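Search this notebook
Enter keyword or page no.

December, p. 2301

Started 08:40. Hide glue batch from Brerimari, second tin. Soaked overnight in cold water, one part pearl to two parts water by weight, then into the jacket at 60 C. Skin formed on top within the hour; skimmed it and put the lid back on. The first tin did not skin like this. Peiyu thinks the grain is finer and wants to check the label codes against the delivery note.

Test joints: plain butt, beech to beech, end grain sized once with thin glue and left until tacky. Clamped for four hours, then left on the rack. Same jig as last month. The left-hand screw on the jig is still stiff and needs stripping down before anyone uses it for thin stock.

Breaking loads, newtons, sized joints:
tin 1: 960
tin 2: 844
unsized control, tin 2: 597

The control went cleanly at the glue line with very little wood on either face. Both sized joints tore fibre on one side only. One joint per condition is too few to say tin 2 is weaker. The gap could be clamp pressure, as I did tin 2 after Mudassar had moved the bench stop and I may not have wound down as far. Repeat with the stop back at its old mark and three joints each.

Gelling time on the glass plate was shorter than I would like. The room was 14 C at the start and the plate came straight off the windowsill. Warm the plate next time and note its temperature as well as the room's.

Chae-won asked whether urea would buy us more open time. Yes, but it lowers the strength and we would have to redo the whole series with it in. Not before the Vestivgate order is out. She has a jar of the old liquid glue from Sollisard if anyone wants a comparison. It has no date on it, so I would not put its figures in the main table.

13:15. Second heating of tin 2. Held 60 C for two hours, noticeably thinner afterwards, drips off the brush instead of stringing. Smell normal. Marked the pot "reheated once". Please do not top it up with fresh.

Ashok wants the results as a single sheet for Young-sook. Will do that after the repeats. He also asked for loads in kilograms; I am leaving them in newtons here and will convert on the sheet.

To do:
- reset bench stop, scribe the mark properly
- strip and grease jig screw
- weigh out pearl for three more pots
- moisture reading on the beech offcuts (missed today)
- find the other thermometer, this one reads a degree high in ice water 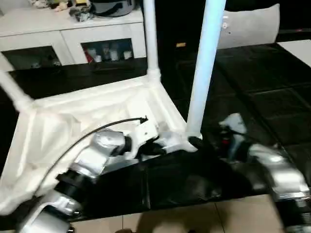
White plastic chair, on its side.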